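Robots at work: the canteen kitchen

Automation means giving a machine a job that a person used to do. At Laston, a canteen kitchen run by Dhillon, the job is tidying spoons and other utensils. A day's meals can leave 191 of them on the counters.

A gripper has two fingers that close on an object. A pot is wide and easy to find. A spoon is thin and needs more care. 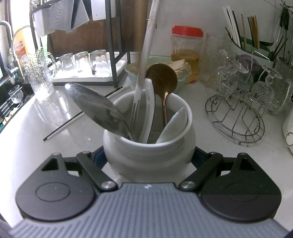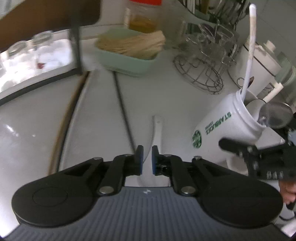 Irnska, who has worked in kitchens for years, was not the only one to ask what happens to the staff. Duko replied that the work changes shape: less time goes on sorting, more on cooking and on checking the machine.

Staff at Laston had training in August. They learned to stop the gripper, clean its pads and report faults. Sorting used to take 70 minutes a day. It now takes 47, and a person still checks every spoon before lunch.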